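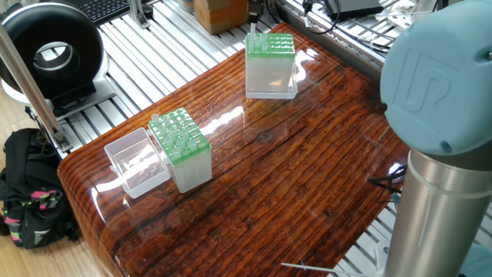 A clear plastic box and a green-topped tube rack on a polished wooden table.

The second season of the hospital drama Tornano starts filming in January, and the production company has confirmed that most of the main cast will be back. The series was a late addition to the channel's schedule last year and was expected to fill a gap between two bigger titles. It ended its run as the most watched drama in its time slot.

Tornano follows the night staff of a small regional hospital whose laboratory is about to be closed. The first season had six episodes and ended with the lab's head doctor walking out in the middle of a shift. Viewers were left guessing whether she had resigned or had gone to look for her brother. According to the studio, the new episodes pick up the story 2 weeks later, and the question is answered in the opening scene.

Brallgate, the company behind the show, made its name with low-budget crime series. Its last project, Ruotsalainen, was a slow family saga set in a fishing town. It received good reviews but poor ratings, and was pulled from prime time before the finale. Several of the writers moved straight from that show to Tornano, and fans of the earlier series have noticed the same long, quiet dinner scenes and the same habit of ending an episode on a phone call.

Casting for the first season took longer than planned. The studio saw 563 people for the supporting roles, many of them stage actors with no television work behind them. Most of the nurses are played by performers from a single theater company, and the producers credit this for the easy way the group talks over one another on screen. The lead actress joined only after another drama she had signed up for was delayed.

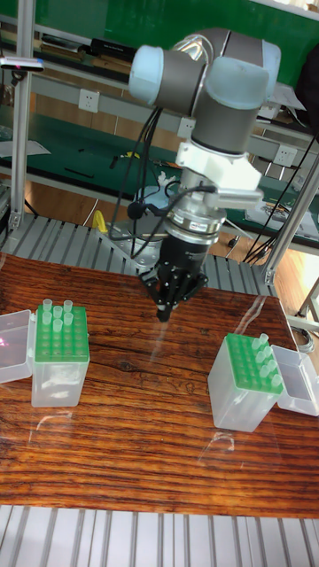
The new season will add two characters. One is an auditor sent to decide the future of the lab, a part that was first written as a man in his sixties and has gone to a much younger actress. The other is a patient who appears in every episode and has very few lines. The studio has not announced who will play him.

There will also be a change of location. The first season was shot in a former school, which has now been sold. Filming moves to Tonov, where the exteriors will be done in the first month while there is still snow on the ground. The interiors follow in the spring. The cast has been told to expect night shoots for most of the schedule – something several of them complained about in interviews last time.

A feature-length special was discussed over the summer but has been dropped. The writers felt the story they had for it worked better as the last two episodes of the season. The channel has asked for a slightly longer run this time, although the final number of episodes has not been set.

Repeats of the first season begin on Nov 8, 2018, in the late evening slot, with two episodes shown back to back.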